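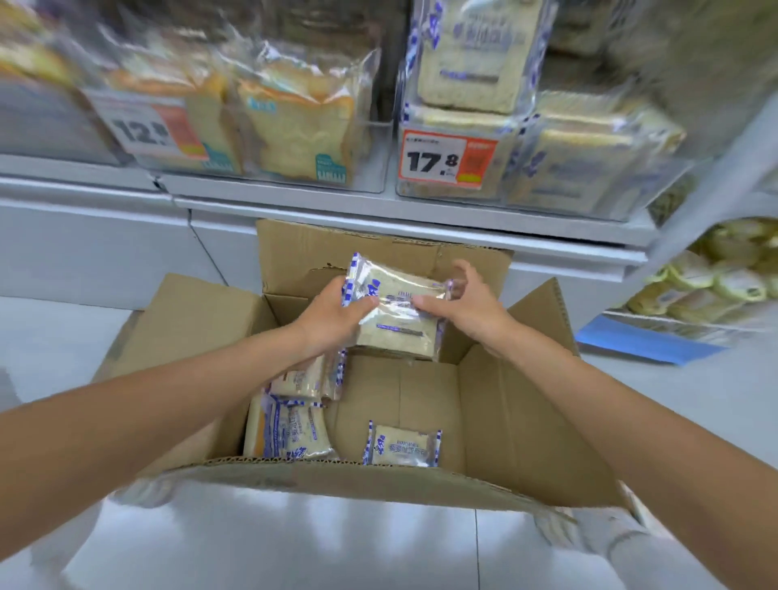 Gavau超市 58号店 面包区补货作业安全检查表(附说明)

检查范围:面包区通道、面包货架、补货纸箱、小包吐司及袋装吐司的包装、价格牌、工具和废纸箱
检查月份:八月
检查人兼填写人:Milagros Benavides
检查时段:早上开店前一次,下午四点补货时一次
结果写法:合格 / 需改进 / 不适用

填写以前请先读一下:
这张表由当班的人填写。每一项先写结果,然后在"说明"里写看到的情况。如果没有什么要写,请写"无",请不要留空白,因为空白的时候,下一班的同事不知道是没有问题,还是没有检查。我的中文书写有时候不够自然,如果有句子看不明白,请直接来问我,或者在旁边用铅笔改正。

第一部分 通道和地面

1.1 地砖干净,没有水、没有面包屑、没有掉落的塑料膜
结果:合格
说明:早上检查的时候,在货架底部和地砖相接的地方找到一小块透明膜,已经捡走。透明膜在浅色的地砖上很难看见,请弯下腰,从侧面看。

1.2 补货时地面上只放一个打开的纸箱
结果:合格
说明:其他没有打开的纸箱留在手推车上。以前有同事喜欢把两个纸箱并排打开,说这样比较快。我理解,可是顾客推着购物车经过的时候,第二个纸箱正好在转弯的位置。请一个做完再开一个。

1.3 纸箱紧靠货架下部,不放在通道中间
结果:合格
说明:纸箱后面的翻边可以立起来,靠在货架下部,这样箱子和货架之间没有空隙,小包也不容易掉到后面去。左右两边的翻边向外打开以后会占更多地方,所以请按照翻边打开以后的宽度来看通道够不够,不要按照箱子本身的宽度。

1.4 手推车停好,刹车踩下
结果:需改进
说明:Leitner手推车的铭牌写明最大载重250公斤,我们的面包远远没有这么重,载重没有问题。问题在右后轮的刹车,踩下以后还会慢慢移动。已经挂上黄色的维修牌。修好以前,请使用仓库门口那一辆蓝色的。

1.5 通道照明正常
结果:合格
说明:无。

第二部分 纸箱

2.1 纸箱外面没有受潮、没有压坏、没有虫咬的痕迹
结果:合格
说明:请特别看箱底的四个角。如果箱底变软或者颜色变深,不要搬到卖场,先放在收货区的待处理架上,再通知收货的同事。

2.2 纸箱标签与送货单一致
结果:需改进
说明:Hadix的送货单写每箱42包,但是其中一个纸箱的标签看不清数量。我请收货的同事在办公室重新核对,并在送货单背面签名。请不要在通道里一包一包地数,那样会挡住顾客,而且容易数错。

2.3 打开纸箱时刀片没有伤到里面的包装
结果:合格
说明:用Plomby安全刀,刀片只推出第一格。从胶带的中间开始,向自己身体的外侧划。划到两头的时候停下来,用手拉开剩下的胶带。上个星期有一包袋装吐司的顶部被划开一个小口,那一包已经报损。

2.4 翻边完全打开,没有向里面倒
结果:合格
说明:翻边向里面倒的时候,手每次进出都要碰到纸板的边。这种瓦楞纸板的边很硬,可以划破皮肤,也可以划破塑料袋。请把翻边全部向外折,折痕用手掌压一次。

2.5 纸板撕破的地方没有碎纸掉进箱内
结果:需改进
说明:后面翻边的上边撕得不整齐,有折痕。纸箱本身还可以用到补货结束,可是小纸屑会粘在透明的包装上,顾客看到会以为是别的东西。撕胶带的时候请慢一点。如果已经有纸屑,先把纸屑拿走再拿面包。
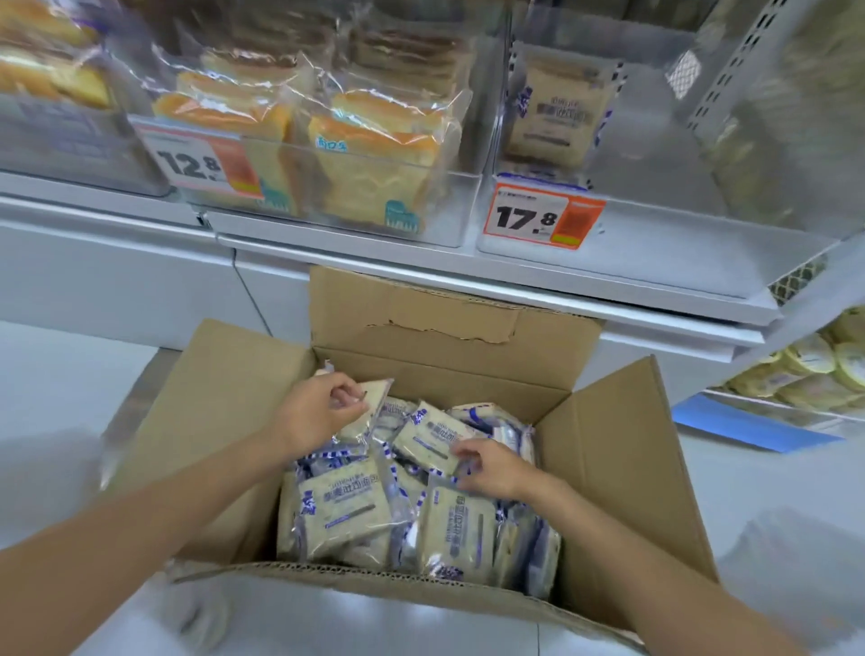

整理箱内小包吐司:一手提起上面的一包,另一手放在中间的一包上。

第三部分 小包吐司

3.1 包装密封完整
结果:合格
说明:用手指轻轻捏住袋子上端提起来,看两头的封口。漏气的袋子会马上变扁,膜也比较松。不需要用力压,用力压的话好的袋子也会坏。

3.2 面包没有变形、没有发霉、没有水珠
结果:合格
说明:这种吐司颜色很浅,接近奶油色,所以发霉的小点其实不难看见,但是印着深蓝色字的地方会遮住一部分。请把袋子翻过来,背面也看一眼。箱底的几包受到的压力最大,请不要因为快做完了就不看。

3.3 生产日期和保质期可以看清楚
结果:合格
说明:有些袋子的日期印在接缝的旁边,膜皱起来的时候很难读。请把膜拉平再读。日期完全读不到的,不上架,放进退货筐。

3.4 先到期的放前面
结果:需改进
说明:下午检查时,我在陈列盒的后面找到两包日期比较早的。这说明有人把新的直接放在前面了。正确的做法是先把盒里旧的拿到前面,再从后面加入新的。如果盒子太深,手伸不到后面,请把旧的全部拿出来,放在手推车的上层,放好新的以后再放回去。

3.5 从纸箱里拿的时候从上面开始拿
结果:合格
说明:小包在箱里放得很紧,有的立着,有的斜着,有的平放。如果从中间硬拉一包,旁边的包会被带起来,封口互相摩擦。先把上面松动的拿走,下面的自然就容易了。立着的那些请最后拿。

3.6 箱底检查
结果:合格
说明:剩下最后几包的时候请停一下,看箱子的角落和箱底。单独的小包有时平躺在纸板上,从上面看很像一张标签,容易跟着空箱一起被压扁。这件事八月已经发生过一次。

第四部分 人的动作

4.1 补货前洗手,手上没有伤口,没有首饰
结果:合格
说明:虽然产品都有包装,我们仍然按照面包区的规定来做。手指有小伤口的同事请贴蓝色的防水创可贴,并告诉当班组长。

4.2 使用两只手拿取和放置
结果:合格
说明:一只手扶住一边,另一只手扶住另一边,拇指可以放在上面,不要把指甲压进膜里。一次抓三包、四包看起来很快,可是掉在地上的多数是这样掉的。

4.3 姿势
结果:需改进
说明:纸箱在地面,人要不停地弯腰。我观察了五分钟,同事一直是腿直、背弯的姿势。请蹲下或者使用矮凳,矮凳在面包区后面的柜子里。做完一箱请站起来走几步再继续。如果腰已经不舒服,请说出来,我们可以换人去做价格牌。

4.4 起身前先看上面
结果:合格
说明:从低的地方站起来时,头和肩膀可能碰到上层陈列盒的前边,也可能把价格牌碰歪。先向后退半步再站起来。

4.5 顾客要拿面包时停下工作
结果:合格
说明:请说"您先拿",然后把手收回来,身体让到旁边。不要从顾客的手臂下面继续放货。

第五部分 货架、陈列盒和价格牌

5.1 透明陈列盒没有裂缝,边缘不割手
结果:合格
说明:亚克力的裂缝用眼睛不容易发现。用干布沿着上边擦一次,如果布被钩住,就有裂缝或者毛边。有裂缝的盒子不要用透明胶带修,请换新的。

5.2 陈列盒放稳,前面没有伸出层板
结果:合格
说明:放货的时候盒子会被一点一点向后推,拿货的时候又会被向前拉。请在每次补完货以后用手轻轻推一次盒子的两边,看会不会晃。

5.3 层板和边条干净
结果:需改进
说明:白色层板上有面包屑,在立柱旁边比较多。湿布擦完以后一定要用干布再擦一次。层板没有干的时候不要放袋装吐司,袋子下面会留下水印。

5.4 价格牌与商品对应
结果:需改进
说明:货架上有12.8的牌,也有17.8的牌,数字都很大,很清楚。困难的是相邻的两个盒子,放货的人如果向左多放了几包,顾客会拿着一种商品、看着另一种的价格。请先读价格牌上面那一行小字的品名,再放货。下午我用扫描枪核对了整排,有一个牌需要重新打印,已经交给价格组。

5.5 价格牌固定牢固
结果:合格
说明:歪的牌请扶正。牌的背面有夹子,夹子断了的时候不要用订书针代替,订书针掉进陈列盒里很危险。

5.6 袋装吐司不倒、不叠压
结果:合格
说明:整条的吐司比较软,向前倒的时候会压在自己的标签上。请让它们互相靠着,但是不要塞紧。判断的方法:一只手可以不费力地抽出一条,旁边的不跟着出来,就是合适的。

5.7 小包不超过陈列盒的上边
结果:合格
说明:放得太满,上面的几包会滑下来,掉到地面。掉在地面的小包,就算包装完好,也请放进检查筐,不要马上放回去。
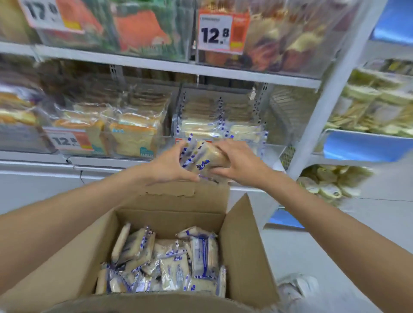 第六部分 工具和收尾

6.1 安全刀收好
结果:合格
说明:Plomby刀在不使用的时候,刀片收回,放在围裙右边的口袋。不可以放在打开的纸箱里,也不可以放在层板上。交班时两个人一起看一次编号。

6.2 空纸箱压平
结果:需改进
说明:先看箱内有没有剩下的小包(见3.6),再撕掉送货标签,然后从箱底打开胶带,压平。检查时在仓库看到有两个空箱没有压平,放在防火门的前面。已经马上移走。防火门前面任何时候都不可以放东西,一分钟也不可以。

6.3 没有放完的商品回仓库
结果:合格
说明:剩下的小包留在原来的纸箱,翻边合上,写上"已开"和当班人的名字。不要把两种不同日期的合在一个箱里。

6.4 退货筐和检查筐分开
结果:合格
说明:红色的筐是退货,灰色的筐是等待检查。两个筐请不要叠在一起。

6.5 最后看一次通道
结果:合格
说明:站在通道的一头,向另一头看,再走过去。走的时候看两边货架的最下面。

需要继续跟进的事项

手推车右后轮刹车(1.4):维修单已经填写,等待维修的人来。
纸箱标签数量不清楚(2.2):收货组与Hadix联系,请对方换清楚的标签。
先到期的放前面(3.4):下一次早会由我做一次示范,面包区全体参加。
补货姿势(4.3):再申请一个矮凳。现在的矮凳有时被饮料区借走,请借的人在柜门的纸上写名字。
层板清洁(5.3):立柱旁边加入每天晚上的清洁内容。
价格牌重新打印(5.4):换好以后请在本表旁边签名。
防火门(6.2):每班检查两次,开始一次,结束一次。

当班同事的意见(请写在这里)

"3.4说把旧的全部拿出来,忙的时候做不到,可以只做日期不同的盒子吗?"
回复:可以。日期相同的盒子不需要全部拿出来,但是请先读日期再决定。

"蓝色手推车的把手太低,高个子的人推着不舒服。"
回复:我试过了,对我正好,但是我个子不高。请再等一下维修,如果下个月还没有修好,我会申请换一辆。

"纸箱可以放在手推车的上层打开吗?这样不用弯腰。"
回复:刹车正常的手推车可以。刹车有问题的不可以,放货时车会走。蓝色那一辆的上层比较窄,翻边打开以后会超出两边,请只在顾客少的时候这样做。

"湿布和干布放在同一个桶里,干布也湿了。"
回复:谢谢,已经加了一个小挂钩,干布请挂在挂钩上。

填写人签名:Milagros Benavides
下一次检查:按排班表,由晚班组长填写,使用同一张表格的空白页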